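How to Hang Patterned Wallpaper Around an Inside Corner

Posted November 19, 2021 by Charito Lacson
Filed under: Walls and ceilings

Corners are where most first wallpaper jobs go wrong. The flat walls are easy enough once you have the hang of the paste and the smoother. Then you reach the corner, try to fold a full sheet around it, and a day later there's a long bubble running from ceiling to skirting board.

No house has a truly square corner, and paper won't stretch to make up the difference. The fix is to hang the corner in two pieces and overlap them slightly. These instructions are for paste-the-wall paper. If yours needs pasting on the back, let it soak for the time printed on the label before you hang it.

What you need

Tape measure and pencil
Spirit level or plumb bob
Snap-off knife with a fresh blade
Broad knife or metal straight edge
Plastic smoother and a seam roller
Paste, plus a small tube of overlap adhesive if the paper is vinyl
Damp sponge and a bucket of clean water

Measuring into the corner

Hang full sheets along the first wall until the gap to the corner is narrower than a sheet. Measure that gap at the top, the middle and the bottom. Take the widest of the three measurements and add 8 mm. That is the width of your first corner piece.

Cut it lengthwise on a table, with the pattern facing up. Keep the offcut and mark the top on the back in pencil. You'll need it soon and it's easy to get upside down.
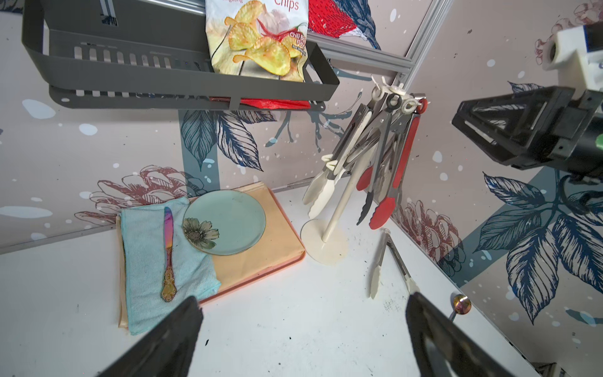
Large leaf and flower prints are more forgiving here than stripes or a geometric. A small mismatch in the corner gets lost in a busy pattern, but a stripe will show every millimetre of lean. If you're still choosing paper and your walls are old, keep that in mind.

Hanging the first piece

Paste the wall right into the corner and a few centimetres past it. Butt the strip against the previous sheet, match the pattern, and smooth across towards the corner. Push the paper well in with the edge of the smoother. The extra should wrap onto the second wall. If it creases at the top or bottom, make a short horizontal snip in the wrapped edge and press it flat.

Hanging the second piece

Measure the width of the offcut. Mark that distance out from the corner on the second wall, then use the level to draw a plumb line from top to bottom. Check that it clears the widest part of the corner. If the corner leans, move the line in a little and let the overlap take it up.

Hang the offcut with its factory edge on the line and its cut edge in the corner, covering the wrapped strip. Match the pattern at eye level, where people look. You will lose a sliver of it in the overlap.

On vinyl paper, run overlap adhesive down the join. Ordinary paste won't hold vinyl to vinyl. Roll the seam lightly and wipe off any squeeze-out before it dries.

Trimming

Crease the paper at the ceiling and skirting board, hold the broad knife in the crease and cut along it. Snap off the blade after every sheet. A dull one drags and tears damp paper.

Leave the heating off overnight. If a seam has lifted by morning, work a little adhesive behind it with a fine brush and roll it again.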